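Looking after table surfaces

Most marks on a timber benchtop or table come from water left standing, heat, or grit dragged under a hard base. Each has its own treatment, and the finish has to be identified first. Place a drop of water in an inconspicuous spot and leave it for 5 minutes. If it beads, the surface is sealed. If it darkens the timber, the finish is oil or wax, or has worn through.

White rings on a sealed surface are moisture trapped in the finish. Lay a dry cotton tea towel over the mark and pass a warm iron across it, no steam, for a few seconds at a time. Check the colour after each pass. Stop if the finish softens.

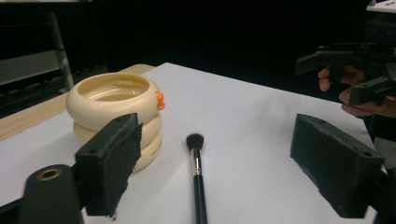
Dark rings have reached the timber itself and need sanding. Start at 180 grit, work with the grain, and finish at 240. Vacuum the dust and wipe down with a cloth dampened with mineral turps. Recoat the whole top, as a patched area will show once the light is low.

Oil in thin coats and wipe off the excess after 15 minutes. Allow a full day between coats. Oily rags can self-heat, so spread them flat outdoors to dry before binning them.

For day-to-day cleaning use a well-wrung microfibre cloth and a little pH-neutral detergent. Keep vinegar and bicarb off oiled timber.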